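The robot butler has been five years away for my entire adult life, so when Driddale began offering a two-armed kitchen helper on a monthly plan, I did what any sceptic with a credit card would do. I signed up for the trial.

What you get, before anyone delivers so much as a bolt, is the simulator. Driddale calls it Jiment, a name that sounds like a condiment and has grown on me. You install it, pick a table, lay the table, and instruct a virtual pair of arms to clear it. The idea is that you rehearse your household's chores on screen until you're satisfied, and only then commit to the hardware, at 1200 dollars for the deposit and a good deal more later. It's a clever way to sell a robot. It is also a clever way to get customers to do the testing, and I say that as somebody who has now done quite a lot of it.

My first attempts were ambitious. I wanted a full dinner for 8 cleared, glasses and all, and the software politely suggested I try something from the beginner list. Fine. One plate, one snack.
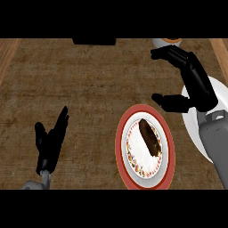
Table clearing in Jiment: both hands open, the snack still on its plate.

I'm fond of that plate. Somebody at Driddale sat down and gave it a red rim and a ring of little flowers, the sort of thing my grandmother kept for visitors, and then put on it a long brown item that I took for a sausage and my partner took for an éclair. We argued over it for longer than I'd care to admit. It matters, too, if you think about it. You pick up a sausage one way and an éclair quite another, and a helper that can't tell pastry from pork is going to leave cream on the ceiling.

This is my quarrel with the whole offer. The simulator is generous with the things that look good and vague about the things that make a mess. Nowhere in the menus could I find a setting for sticky. There's no gravy, no toddler, no dog under the table with plans of its own. I wrote to ask about this and had a courteous reply from Jahangir Uddin in customer support, who told me that soft foods were “on the list” for the July update. I've been on a few lists myself.

To be fair to the product, the hands are the best part. Proper fingers, a proper thumb, and a reach you can adjust with a slider that works the way a slider should. The rival package from Majumder gives you a pair of tongs and a cheerful voice, and after 2 evenings with it I'd have paid extra to lose the voice. Cirnley's version wouldn't open on my laptop at all, so it gets no marks, though it does get points for leaving me in peace.

But would I put down the deposit? No, and I'd gently suggest you don't either. The trial lasts up to 15 days and costs nothing, and there's real pleasure in it if you like fiddling – I've lost whole evenings to the angle of a wrist. As a game I'd recommend it to anyone. As a reason to send a stranger's company the price of a decent fridge, it needs to show me something harder than one tidy plate on an otherwise roomy table. Show me the roasting pan. Show me the colour of the tea towel afterwards.

I've cancelled the reminder for the deposit and kept the simulator. The dishes, meanwhile, are in the sink, and it's my turn.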